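# Drying maple at Trurthorpe

Mirko Serra has run the kiln at the Trurthorpe yard for eight years. Most of what he dries is hard maple, sold on to Hennessy for bench tops and cutting boards.

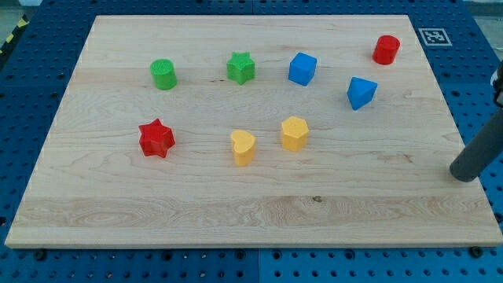
The first question he gets from buyers is about moisture. "They want six percent," Serra says. "Six is fine if the shop is held at 40 percent humidity. In August, with the doors open, it will climb again."

His charges are stickered at 16 inches and run on a slow schedule, with the fan direction reversed every 3 hours. He logs weights from sample boards by hand. The last charge was number 1205.

Knots he leaves to the buyer. "A tight knot is a grading matter. A checked one is mine – I pushed the temperature too early."

Adelmo Zanetti, who planes the stock at Kuvcombe, would like it rested longer before surfacing. Serra disagrees in part. "Two weeks for thin boards. For eight-quarter, he's right, and I've changed the sheet."

The next charge goes in when the Wedero load arrives.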